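## Two-arm towel sorter, shared shop build: fingertips, bins, grief

### jdufour

Continuing from the old thread, which got locked after the servo argument. For anyone new: two arms over one table, soft bins on the table, and the whole point is to lift one folded thing out of one bin and put it in the other without dragging half the laundry along for the ride. We've been at it since May at the Drirnside shop. My kids can do this job. They won't, so I have spent $477 on grippers.

The current problem is fingertips. Bare metal jaws pinch a towel fine and then won't let go of the loops. The printed TPU pads let go of everything, including things I'd like them to hold. I've gone to a cast silicone pad in lime green, and that colour was a mistake at the dye stage, but the wrist camera finds it easily so now it's a feature.

Questions for the room:

- Softer silicone, or the same stuff with ridges cut in it?
- Do people stiffen their bins, or leave them floppy?
- Has anyone got a decent way to tell the top layer from the one under it?

### Kosta_belts

Ridges. Cut them across the pinch, not along it. I ran smooth pads for a whole winter and the success rate on terry sat at 66 percent no matter what I did to the force. Swapped to ridges and stopped keeping score, if that tells you anything.

Bins: hard plastic. Fabric walls sag into the path of the jaws and then you're picking up the bin.

### jaxon_b

Disagree on the plastic. Josée and I share this table and I'm the one who has to listen to it. A gripper coming down on a hard rim makes a noise like a dropped cutlery drawer, and then you get to recalibrate. Canvas gives. When I get the approach wrong by a few millimetres (I do, weekly) the bin just leans over and thinks about it.

I'd sooner fix the approach than the bin. Come in open at 100 mm, straight down, no fancy diagonal.

### Kosta_belts

"The bin just leans over" is my whole objection, Jaxon. Now your place position has moved and your arm doesn't know.

### jaxon_b

It moves less with the two bins shoved up against each other. They prop each other up, like us.

### naseri_mk2

Lurker, first post. For the top layer thing, start with different colours and stop being a hero about it. I wasted ages trying to separate white on white with a depth camera. Put something pale over something dark, get that working, then make it hard again.

Also roll the clothes. Rolled items give you an edge to grab. Flat folds mostly give you a nice view of a flat fold.

### jdufour

OK, taking the colours and the rolls. Blue and mint towels go on the left, and yellow, pink, navy and white on the right, back to front more or less. Towels are tucked in with a corner up, which Kosta will call cheating.

### Kosta_belts

It is cheating. When did your laundry last come with a corner up?

### jdufour

When did my laundry last come folded? I'm allowed one miracle at a time.

For the record, the settings at the moment:

1. Jaws open 36 mm at the bin. Wider and they foul the rim.
2. Right arm waits over the right half of the table, fingers down, until someone says go.
3. Person at the back of the table keeps their arms at their sides while it's live. Jaxon, that's for you.
4. Bins side by side, handles to the front, nothing else on the table.

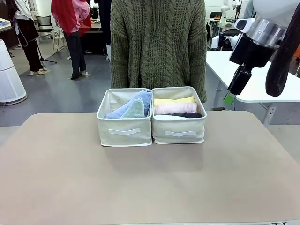 ### naseri_mk2

Nice sweater. Try it on the pink one before you let it near those cables. And please post the ridge pattern once you've cut it, I have a Jilier gripper with the same bad habits.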